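Entretien des textiles épais : lavage, séchage, pliage

Mis à jour le 13 décembre 2022

Les toiles de coton lourdes (jean, coutil, bâche légère) se lavent mal dans les conditions prévues pour le linge courant. Elles absorbent beaucoup d'eau, sèchent lentement aux coutures et marquent dès qu'elles restent en tas. Les indications qui suivent valent pour une machine à chargement frontal et une eau moyennement calcaire.

Tri et préparation

Fermer les boutons et les glissières. Retourner les pièces teintes à l'indigo. Vider les poches, y compris la petite poche à gousset, où les mouchoirs en papier passent facilement inaperçus. Une toile neuve se lave seule les premières fois : l'indigo non fixé migre sur les textiles clairs et ne s'enlève presque plus après repassage.

Pour une tache de graisse, appliquer du savon noir sur l'envers et laisser agir 15 minutes. Tamponner ensuite au chiffon humide. Le frottement éclaircit la fibre et laisse une auréole plus visible que la tache de départ.
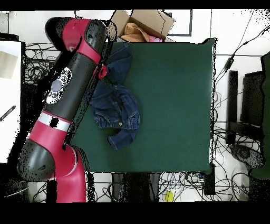
Lavage

Programme à 40 degrés au maximum, 30 pour les teintes foncées. Charger le tambour à moitié. Une toile lourde mouillée forme bloc et déséquilibre l'essorage ; deux petites charges donnent un meilleur rinçage qu'une grande. Lessive liquide sans azurant, dosée au minimum indiqué sur le flacon. L'adoucissant est à éviter -- il dépose un film gras qui réduit l'absorption et retient les odeurs.

Le vinaigre blanc peut remplacer l'adoucissant dans le dernier rinçage, à raison de 40 ml par charge. Ne jamais le combiner avec un produit chloré. Si la machine est équipée de joints en caoutchouc naturel, espacer cet usage.

Essorage et séchage

Limiter l'essorage à 800 tours par minute. Au-delà, les plis se fixent dans la trame et le fer ne les reprend qu'avec beaucoup de vapeur. Sortir les pièces dès la fin du cycle, les secouer dans la longueur, puis tirer sur les coutures latérales pour les remettre d'aplomb.

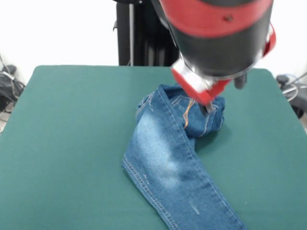 Suspendre par l'ourlet, ceinture vers le bas : le poids de l'eau tend la jambe. Laisser au moins une main d'écart entre deux pièces. Le sèche-linge rétrécit surtout la longueur, et de façon inégale. S'il est indispensable, arrêter le cycle quand les coutures sont encore légèrement humides et terminer à l'air.

Pliage et rangement

Travailler sur un plan horizontal, à hauteur de hanche. Étaler la pièce, lisser de la ceinture vers l'ourlet, rabattre une jambe sur l'autre, aligner les coutures intérieures. Rentrer la pointe de l'entrejambe pour obtenir un rectangle, puis plier en trois.

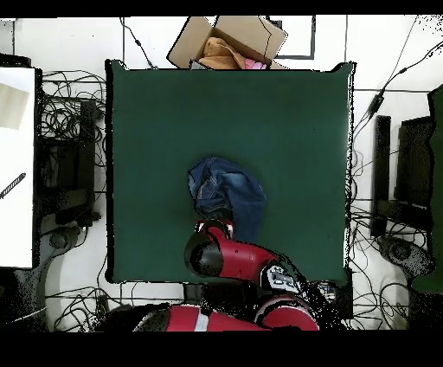
Denim en tas sur un tapis vert foncé.

Ne pas empiler plus de six pièces. Sur une étagère en bois brut, intercaler une feuille de papier non acide -- les tanins jaunissent le coton clair. Aérer le placard en mars, après la saison de chauffage.

Remarque de Frøydis Halvorsen : pour les bâches légères de plus de 300 g/m², rouler sur un tube de carton au lieu de plier.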